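Varkmont Textile Care Workshop, Zinilside
Notebook entry, 2022-07-04
Subject: small greys, sorting and folding at the white table (Usuden wash trial, batch 151)
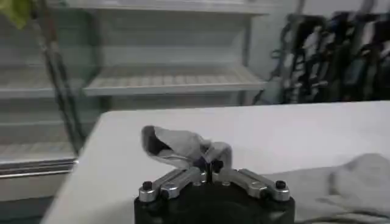
The batch was released from the drying cabinet on Friday and held over the weekend in open crates, as agreed at the last review. Conditioning was therefore longer than the written procedure asks for. I do not consider this a fault in the batch, but it should be borne in mind when the lengths are compared with those of the previous batch, which was handled on the day it came out.

The term "small greys" is used in this entry for the whole of the pale grey group: socks, face cloths and the narrow drying cloths. The three kinds have been washed together from the start of the trial and are recorded on one sheet. It has been suggested that they be given separate sheets. I would support this for the next batch, but not in the middle of the present one.

Table and lighting

The work was done at the white table next to the shelving. The table was wiped down with a damp cloth and allowed to dry before the first crate was opened. Pale grey on white is harder to judge than one expects, particularly along a ribbed edge, and the question of a dark mat was raised again. A mat was tried in the spring and withdrawn after it shed fibre on to the articles. If a mat is to be bought, it should be smooth, and it should be washed twice before use.

The overhead light was left at full. With the blind up, the window side of the table is brighter than the shelf side after midday, and two articles that I had noted as different shades in the first hour proved to be the same shade when laid next to each other at the shelf end. Both entries have been corrected and initialled. Shade should be judged in one place only. I have asked that the place be marked on the table edge with tape.

Sorting

Articles were taken from the crate singly and laid flat before any decision was made as to kind. Sorting in the hand is quicker, and several of us have the habit of it, but a sock that has dried folded at the heel can feel very like a doubled face cloth, and errors of this sort were found in the earlier sheets. Laying flat first removes most of them.

Order of work, as followed today:

Take the article out and let it hang for a moment.
Lay it on the table and smooth it from the middle outwards with the flat of the hand. Do not pull.
Read the laundry mark. If the mark cannot be read, the article goes to the query tray and is not guessed at.
Look at both faces for pilling, pulled threads and residue.
Measure, where the article belongs to the measured set.
Fold, and place it with its own kind on the shelf side.

Residue was looked for with particular care in view of the complaint noted in the last entry. A faint white bloom was present inside the toes of several socks and nowhere else. It brushed off dry. My reading is that powder had been trapped where the toe was bunched during the wash. The drum was at its full rated load for this batch, which the Usuden plan permits, though it does not oblige us to do so. I should like to see the same articles washed at a lighter load before anything is said about the powder itself.

Turning

Whether socks should be washed inside out has been argued over at some length and is still not settled. The present batch was washed as received, so that some had been turned and others had not. The turned ones had visibly less pilling on the outer face, as one would hope. They also took longer to deal with at the table, each one having to be turned back before it could be measured. Marin Kadrić takes the view that turning back should be done at the crate by a second person and not at the table at all. I agree in principle. It does require a second person, and on most Mondays there is only one of us until the afternoon.

Socks are to be turned back by reaching in to the toe and drawing the toe out through the cuff. They are not to be shaken out or pulled by the cuff alone. Two cuffs in the measured set have gone slack, and I am not confident that the washing did it.

Measuring

Lengths were taken with the steel rule from the back of the heel to the toe for socks, and along the longer side for cloths. The gauge line on the rule is at 100 mm and was used for foot width as before. The setting of the rule was checked against the reference block at the start and at the end, with no difference found.

Weights were taken on the small balance. The check weight of 100 g read true. The heaviest bundle, a full set of the drying cloths, came to nearly 300 g, which is within what the sheet allows. Individual socks were not weighed. The balance is not really fine enough for single articles, and the single weights in the December sheets should be treated with caution. I have pencilled a note to that effect inside the cover of that folder.

The socks have shortened a little further since the previous batch. The face cloths have not moved. The drying cloths show one long side consistently shorter than the other, so that the cloth will not lie square, and this has been so since they first arrived. It appears to be a matter of how the hem was sewn. It should be described in the report as a condition on receipt and should not be set against the washing.

Folding

The workshop method for socks was followed for the first crate: one laid on top of the other, heels together, folded once from the toe and once more to meet the cuff. No rolling, and no turning of one cuff over the pair. The turned cuff holds a pair together very well, but it stretches the same few centimetres of rib every time, and the pairs in this trial are opened and closed far more often than they would be in a household.

For the second crate I tried the alternative that was proposed by the Zinilside residence staff, in which the pair is folded in three and stood on edge. It makes a neat row and the marks can be read from above without disturbing anything. The thinner socks will not stand, however, and fall over as soon as their neighbour is taken out. With a divider in the drawer this would be less of a difficulty. The residence drawers have dividers and ours do not, so the two experiences are not in conflict.

Face cloths: in half, then in half again, open corners towards the back of the shelf. Drying cloths: in three along the length, then in half. The uneven side should be placed innermost, otherwise the bundle leans.

A remark on handling which I have made before and repeat for the benefit of colleagues who joined after the spring. A soft article picked up by its middle will fold over on itself in a different way each time, and the creases so made stay in if the article is then put straight into a pile. Pick up by the middle by all means when moving something from the crate to the table. For anything going on to the shelf, take it by two corners, or by heel and cuff.

Query tray

The tray holds odd socks, articles without a legible mark and one face cloth of a warmer grey which I do not believe belongs to the trial. It may have come over with the residence linen. It has been bagged separately and should not be washed with batch 151 again until someone has claimed it or confirmed that it is ours.

Of the marks, the ironed labels have held and the pen has not. Pen marks on the sole are the worst, being rubbed from both sides. I propose that all pen-marked articles be relabelled before the next wash, at the cuff, on the inside, with the label set across the rib so that it does not stop the cuff from stretching. I know that it looks untidy.

Petersen drying cabinet

The door seal was seated properly today. The lower rack is still to be avoided for small articles, which slip between the bars and are found a batch later, dry and quite stiff. The mesh tray that was ordered for it has been delivered in the wrong width. It has been put back in its box, with the delivery note, under the bench. Please do not cut it down to fit. It is to be exchanged.

The lint filter was cleaned before and after. The lint was grey throughout with no coloured fibre in it, which supports the view that nothing from outside the group got into the load, the warmer face cloth perhaps excepted.

To be carried forward

Tape mark for shade judging, table edge, shelf end.
Separate sheets for socks, face cloths and drying cloths, starting with the next batch.
Lighter load for one wash, same powder, same programme. Marin Kadrić to confirm that the Usuden plan allows the change without a fresh approval.
Relabelling of pen-marked articles. I can begin on this tomorrow if the small iron has been returned.
Exchange of mesh tray.
Decision on turning. I would ask colleagues to write their opinion in the margin of this page with their initials, and not on loose slips, two of which have already gone through the wash.

Added at the end of the afternoon: the missing partner of the long ribbed sock was inside the leg of another pair. Both have been re-measured and the sheet amended. Crates returned to the lower shelf, lids off.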